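Intro to Automation, handout 3: notes from the Draltgate open day

Those of you who skipped the February trip will need these for the written assignment. Those of you who went will also need them, judging by the number of people who spent the talk near the sandwiches.

Draltgate runs its open day in the back half of the Nosthorpe building. Allow time for parking, then allow some more. The lobby has a glossy wall display on the future of work and a coffee machine that was out of order. We were there for the insertion demo, a peg-in-hole task of the kind covered in chapter 3. A toddler does it with a plastic toy and gets applause. An arm does it and gets a grant.

The setup is plain. Three gray walls, a gray floor, a red block with shaped holes in the top, and a dark holder that presents the part at a tilt. The part is a blue bar.
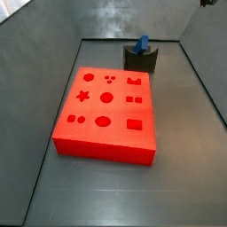
What to look at before anything moves

Start with the holder. A part that always begins in the same spot is a part the robot doesn't have to hunt for, and a good deal of what looks like cleverness in a demo was settled by whoever designed the fixture. Put that in your notes. It will come back on the midterm.

Next, the choice of hole. The star makes a nice conversation piece, but for a squared-off bar the large square at the front corner is the candidate worth your attention. A round peg can be turned any way you like about its own axis. A square one has four good angles and a great many bad ones.

Then clearance. Our guide would not give us a figure, though he was generous with the word "tight." Pîrvu's chapter has the geometry, including why a small tilt at the mouth of the hole can jam a part that would fit if it were straight.

The approach

Split the motion into stages when you write it up: grasp, lift, travel, align, descend. The stage to study is align, with the bar hanging over the block and its lower end in line with the large square. Most visitors wait for the descent. By then the interesting decisions have been made, and a bad one has merely to be carried out.
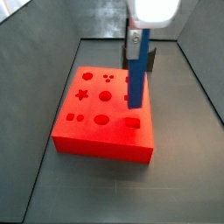 Ciarán Tierney objected at this point that alignment gets too much credit, and that a compliant wrist will forgive a sloppy approach if you let it feel its way in. He has a point, up to the point where the part jams. Compare his view with the Roltmont paper in the reading packet and say which you would pay for.

Assignment: two pages on one stage of the motion and how it could fail. "The robot gets confused" is not a failure mode.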